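Bon, je commence direct, on a quarante minutes et je parle trop, on me le reproche à chaque fois. Tistent, pour ceux qui n'y ont jamais joué : un jeu coopératif à cinq, des convois à escorter, une carte qui change selon la marée. Moi j'y suis depuis la bêta de février et je ne joue presque que la mission Bresturik. (Demander qui l'a finie. Laisser les mains se lever.) 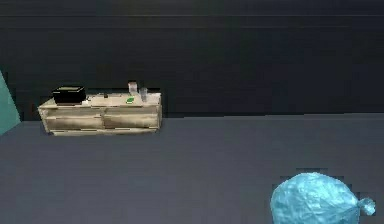
Donc Bresturik, c'est la mission où tout le monde fonce vers le phare. Je l'ai fait aussi, pendant des semaines ! On arrive au phare avec deux joueurs encore debout, plus une munition, et le convoi coule dans le chenal derrière nous. Ce que je propose ce soir, c'est de passer par Nandine, la petite île au sud — c'est plus long, on râle un peu, mais les batteries côtières ne tirent pas de ce côté tant que l'alarme est muette.
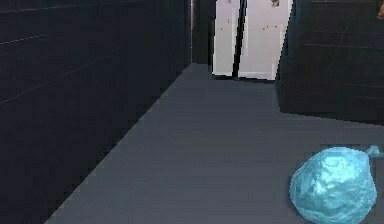

Et si l'alarme sonne quand même, on fait demi-tour ?
Surtout pas de demi-tour : on colle le convoi à la falaise, on lâche la fumée et on attend la fin de la salve.

Ralentir ici, les gens prennent des notes. Redire « falaise, fumée, attendre ».

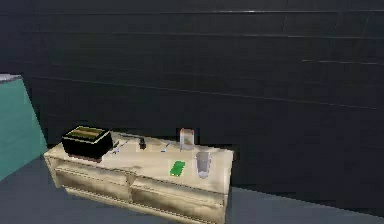
Ensuite il y a Gál, le croiseur de fin de mission, et là je vais me fâcher avec la moitié de la salle. Gál a sept tourelles et on adore les viser toutes, ça fait de jolies explosions, je suis le premier à le faire. Mais pendant ce temps-là il avance ! Deux joueurs sur les hélices, les autres sur la défense aérienne, et les tourelles on verra plus tard. (Passer l'extrait de la partie ratée, couper le son, je crie dedans.)
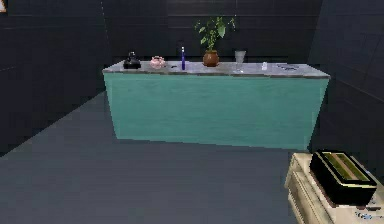 Notes de l'intervenant, soirée Tistent, 22 juin

Reste la question des récompenses. Le bonus de convoi intact vaut mieux que celui du phare, vérifiez sur votre écran de fin, il est tout en bas et on clique trop vite. Garder du temps pour les questions, puis on lance une partie ensemble sur le grand écran — il me faut quatre personnes avec leur manette.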